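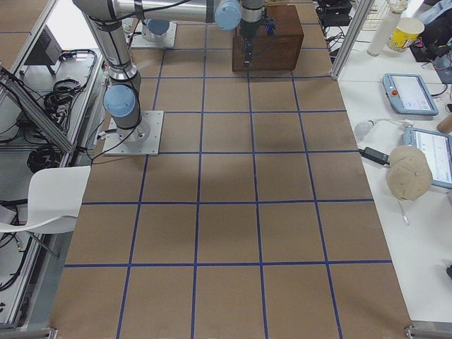
Gathering examples for a learning system is slow, friendly, repetitive work, and I have come to like it more than I expected to when Shona MacAulay first asked if I'd join her on the Clandard project. We had a good number of requests after the open evening to put something up on the gallery page about how the examples get made, so I have tried to write down what a working day is like, in pieces, the way I would tell it to you if you were standing next to me with a coffee. The task of the moment is the wooden box, the one with the reddish-brown finish near the far end of the grid, and the arm comes down to it from above with its two narrow fingers. It sounds like nothing at all when you say it aloud. Bring the gripper to the near edge of a box, take hold, move it to another square, let go, come away cleanly. We have been at it since February, and I still find something new to fuss about most mornings.

The Clandard table
Posted 2023-06-12 by Jeanie MacKinnon

Paper and tape
Brown kraft paper with dark blue tape laid over it in squares. We tried working straight on a bare tabletop in the beginning and I was forever saying "a bit to the left of where it was last time," which is no way to run anything. With the squares, Shona can call out a start and a finish and I can set the box down without a ruler. The paper takes a scuff here and there and I don't mind that at all. I like the learner to see a table that has had some use, and when a sheet gets too tired we roll out a fresh one and spend a happy half hour with the tape (I do the long lines, Shona does the cross ones, and we don't swap, having learned our lesson).

The box
It is a plain, pretty, dark brown thing and I am fond of it. We wanted something with straight sides and definite edges to begin with, so that when a grasp went wrong we would know it was our approach and we wouldn't be blaming the object. Later in the summer we'll move on to softer and sillier shapes. For now the box gets turned a little every time it is put down, and never twice the same way if I can help it.

The arm that does the work
Silver and gray with light blue caps at the joints, bolted down through its square plate. I talk about "the arm" as if we had only the one, but there is a second behind it, and the plan is for the two of them to share the table properly once the single-arm examples are in good order. Shona has a drawing of who may reach over which squares. I have asked her to make it bigger.

The pendants
Light blue-gray tablets, one for each arm in our setup, and they live on the white side table where either of us can get at them. My rule for people who come to help is that you find the red stop button before you find anything else. I ask them to put a finger on it with their eyes shut. It gets a laugh, and then we do it again until they stop laughing and just do it.

The side table in general
Hats, cups, cords, whatever came out of somebody's pockets. I went through a tidy phase in the spring and it lasted nine days. What I do insist on is that nothing wanders over onto the paper during a recording. A cup on the wrong side of the line means the whole example goes in the bin, and I have been the guilty party more often than I would like to put in writing.

What counts as one example
We start with the arm at its rest position and the box on its called square. Recording begins, one of us guides the arm through the motion, and recording ends when the gripper has come away and the arm is back at rest. The joint positions, the gripper opening and the camera views are all saved together under one name. If I sneeze and jog it, that stays in, so long as the box ends up where it should. Shona and I argued over this for quite a while. She wanted everything smooth. I wanted it to look like somebody did it, wobbles and all, and in the end we agreed to keep the honest wobbles and throw out the ones where I was plainly thinking about lunch.

How many
We are at 227 recorded on the box task, and 195 of those passed review. The goal for the task is 799, a number Shona arrived at with a good deal of arithmetic and which I have stopped asking her to explain. On a very good day we get 30. On an ordinary one we get fewer than that and have a nicer time.

Review
Every example is watched back by whichever of us did not record it. We use Jinex for this, a little viewing program that Shona wrote over a couple of weekends, and it lets you drag back and forth through the motion with the gripper opening drawn along the bottom. You get an eye for it. A late close shows up as a flat stretch where there ought to be a slope, and a nudge against the side of the box is a small bump just ahead of it. Each one is marked keep, redo or ask. There are always more asks than there should be, and those we go through together at the end of the day with our feet up.

Near misses
I would like to say a word for these. Among the rejected ones are some where the fingers came down short of the edge and had to be lifted and tried again, and for months we deleted them without a thought. Then the learner turned out to be quite helpless whenever its own first try fell short. Well, of course it was – we had never shown it anybody recovering! So now we keep a separate folder named Farquharson, after the street I grew up on, and into it go all the second tries that came good. I record some of them on purpose, and it is surprisingly hard to miss a box in a natural way.

Light and shadow
The arm throws a soft shadow on the paper as it moves, and where it falls depends on the arm, the time of day and what is switched on overhead. We write the lighting down for each batch. Shona would be happier with the blinds shut and everything the same from morning to evening, and I would be happier with some weather in it, so we do half the batches her way and half mine and we'll see who was right when the next training run comes back.

Cables
They get a paragraph of their own for the amount of my life they have taken up. Before each batch I walk along the cable run at the first arm's base and check that nothing will pull tight when the forearm goes out to its longest reach. The spare lengths are coiled on the cart to the left. If you come to help, please coil them the way you found them, over and under, or I will be round later doing it again and muttering.

Helping out
We do take visitors for a morning at a time, and new hands are good for the examples. Everyone moves the arm a bit differently, some people swoop and some people creep, and a learner that has only ever seen me and Shona picks up our habits. You'll have a go with the recording off first, as many goes as you like, and then we'll put you down for a short batch. Wear sleeves that you can push up. Write to the Cloltetti desk and put "Clandard table" in the subject line, and it will find its way to me in a day or two.

Coming up next on the table
More starting squares at the near end, where the reach is awkward and we have far too few examples. After that, the box placed at the border of two squares, which the learner is still poor at. And then, when Shona says so, the second arm.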